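4. Recording a demonstration by remote control

4.1 Set the Ravar pedal to HOLD and take one leader handle in each hand. The follower arms will copy you, including the parts you regret.

4.2 Bring both grippers over the table. Keep your elbows in.

4.3 Close on the edge trim of the sleeve or bag, then press RECORD.

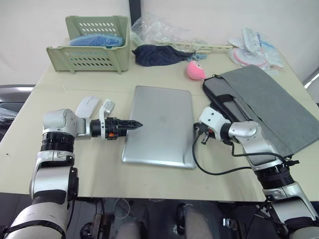
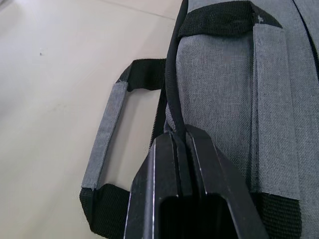 4.4 Name the episode before you start the next one. Brokeo will otherwise call it "untitled 433" and file it with its 432 siblings. Soft goods need slow hands: with the fingertips on the dark piping, as in the wrist view, wait for the grip light before you pull. Trim gives the gripper a ridge to hold. Flat fabric gives it ideas.

NOTE: Stop at 36 episodes and rest. Your sighs are not recorded, but your wrists are.

CAUTION: Do not let go of a leader handle to scratch your nose. The follower arm will attempt something similar.

Skultgate Manuals | Questions: Dunstan support desk | Back to top

Comments (3)

pedalfoot: Step 4.3 took me 7 tries. The nose warning came too late.

mk_bench: Does HOLD survive a restart?

pedalfoot: Mine doesn't. Set it again every time.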